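Prys Hopkin
January 2, 2023

New year, new thread. I have been put in charge of the block bin.

For those just joining: we inherited a big lot of building blocks when the Stamside playroom closed. 600 pieces, according to the sheet that came with them. The sheet was optimistic.

We got 525. I know this because I sat on the floor over the holidays and put every single one in a pile, like a man with no television.

Marin Kolev says the missing ones are "in circulation." That is a lovely way to say they're under people's couches.

The problem with a block bin is that everyone agrees it should be tidy and everyone has a different religion about what tidy means.

School one: by color. Reds with reds, greens with greens. Looks wonderful for as long as it takes a four-year-old to cross the room.

School two: by length. Long bars on the bottom, short ones on top. This is Marin's school. Marin also alphabetizes soup.

School three: tip it all in and walk away. I was raised in this tradition and I'd like it treated with some respect.

I tried color first. Bought dividers from Ganberg, the fold-up kind, 11 dollars. They folded up. Then they kept folding up, mostly while I was putting things between them.

Then I tried length. Turns out I don't own a single opinion strong enough to get me through sorting bars that are almost the same size. Quit before lunch, had an early lunch to make it official.

So we're back to one open bin with nothing in it but blocks. No lid. The lid lived at Stamside and I assume it's also in circulation.

Things I've learned about an open bin, in no order: a long piece will always lie down on top of two short ones and make a little bridge. You can't stop it. You can only take the bridge apart and wait for the next one.

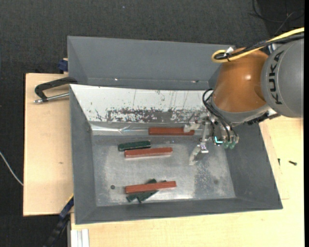

Also, whichever block you want is flat against the back wall. The corner pieces at least have the decency to be in corners.

And don't fill it. I put 50 in to start with and it was plenty - you could hear people looking for the right one from the kitchen. Fewer is better. A handful is best. You can see the floor of the bin and everybody calms down.

The rest are in two boxes in the hall closet marked BLOCKS and MORE BLOCKS. Marin has asked for a more detailed label. I have added an exclamation point.

Someone in the replies last time recommended the Madigan drawers. I looked them up. They are beautiful. They cost more than the blocks, the bin and my share of the closet.

Next up is the jigsaw shelf, which came from Beken in one enormous bag. One bag. Several jigsaws. I'm giving myself until June.

If you were ever in the Stamside playroom, please check your couch.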